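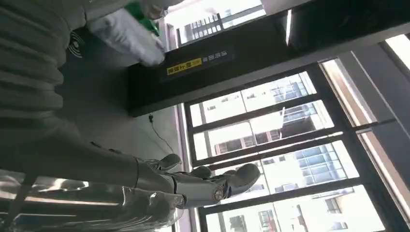
Figure 2. Gray ribbed knit, with a crumpled white plastic bag and shiny silver-gray plastic sheeting.

4. What people do with their sweaters in spring

4.1 Where the question came from

I went into this part of the study expecting to write mostly about moths. The Huerta questionnaire had a whole page on them (holes, traps, cedar, lavender, the freezer trick), and I'd set aside most of this section for the answers. Then the forms came back and people had skipped right past the moth page to write long notes in the margins about bags. Which bag, how many bags, whose idea the bags were, and why the bag from the dry cleaner is or isn't allowed to stay on. So this section is about bags, and the moths have been moved to the appendix.

To recap the setup from Section 3: we mailed the questionnaire to 200 households in two towns, Mitik and Jomitz, in April, right when people in that part of the country start putting the heavy clothes away. Mitik is up the valley and damp for most of the year. Jomitz sits lower down and gets hot, dry summers. I picked the pair because the weather is so different and almost everything else (house size, age of the people living there, how far it is to a clothing store) is pretty close. The form asked what each household does with its knitwear between the last cold week of spring and the first cold week of fall, and left plenty of blank space, which I'd recommend to anyone doing this kind of work. The blank space is where all the good stuff was.

4.2 Putting away, or just moving

The first thing I had to sort out was what counts as storage. My own definition going in was simple enough - clean it, fold it, put it somewhere you don't go every day. A lot of households do nothing of the kind. They shift the sweaters to the top shelf of the same closet, or to the other end of the rail, and call it done. One person in Jomitz wrote, "I put them behind the shirts and in October I put them in front of the shirts." I liked that answer so much that I built a category around it. In the tables it's called "rotation in place," and it turns out to be a useful one, so I've kept it separate from both proper storage and doing nothing.

Rotation in place was more common in Mitik. At first I put that down to laziness, and I take it back. If your summer has a good number of chilly evenings in it, you'd be silly to seal up everything warm you own. Several Mitik households described a kind of reserve, a sweater or two left out on a hook or a chair for the whole summer, with the rest put away. Jomitz households hardly ever mentioned a reserve. They wanted the wool out of sight, and a few of them wrote that just looking at it made them feel hot.

4.3 Plastic

Now for the bags. Of the households we wrote to, 61 told us they put at least some of their knitwear in plastic for the summer. I'm using "plastic" loosely here, to cover grocery bags, trash bags, zippered covers, shrink-down vacuum bags and leftover wrapping from a delivery. The form didn't ask people to separate these, which was a mistake on my part, and the next version will. Going by the margin notes, thin bags that came into the house with something else inside them are a big part of the picture. People don't buy them. They have them already, in a drawer or inside another bag, and spring is when they get used up.

Why plastic? Dust was the reason I saw most often, ahead of moths. After that came a reason I hadn't thought of, and it's my favorite thing in the whole data set. People like plastic bags for sweaters because a bag makes a bundle. A loose sweater slides, unfolds, catches on the one beside it and ends up on the closet floor. In a bag it stays put and can be handed up to whoever is on the step stool. The bag is doing the job of a drawer for people who've run out of drawers, and once I'd noticed this I saw it on form after form.

The worry about plastic is moisture. Every laundry guide I read for Section 2 says some version of the same thing: make sure wool is fully dry before you close it up, and choose something that breathes if you can. The households know this. What they disagree on is whether it matters for a few months. Mitik people were more careful, as you'd hope given the damp, and a fair number of them leave the top of the bag open or poke holes in it. Jomitz people tend to tie a knot and forget about it.

4.4 Folding and the ribbed sweater problem

I asked about folding almost as an afterthought, and got strong feelings in return. Flat folding won easily. Rolling has a small, loyal group behind it. Hanging heavy knits was the one thing that people on both sides agreed was wrong, and a few confessed to doing it all the same.

Ribbed knits came up again and again as the awkward case. Ribbing stretches sideways, so if you pull the sleeves in hard to make a neat square, the body of the sweater goes along with them, and the stack leans. The suggestions we got were mostly to fold it bigger and accept that it takes up more room, or to put it at the bottom so its own bulk isn't a problem for anything else. I tried both at home over a weekend and prefer the first. That's a sample of one closet, so please don't cite it.

4.5 Some limits

We scored each form for care taken, using the Rosov scale, which runs from "no steps" up to "all steps, in order." I'm less happy with it now than I was at the start. It rewards people who write everything down, and a household that has been storing wool well for decades may answer in one short line. Another 9 forms couldn't be scored at all, mostly for handwriting, and I've left those out of the comparison between towns.

The other limit is that we asked in April, before most people had finished. Some of what I've reported is what they meant to do. A follow-up form in the fall would tell us how many of those bags got tied, and whether the sweaters came out of them in any shape to wear. It's drafted, and it has a much longer page on bags.

Contact the author | © Huerta Household Textiles Study | Last updated 5/6/25 | Back to top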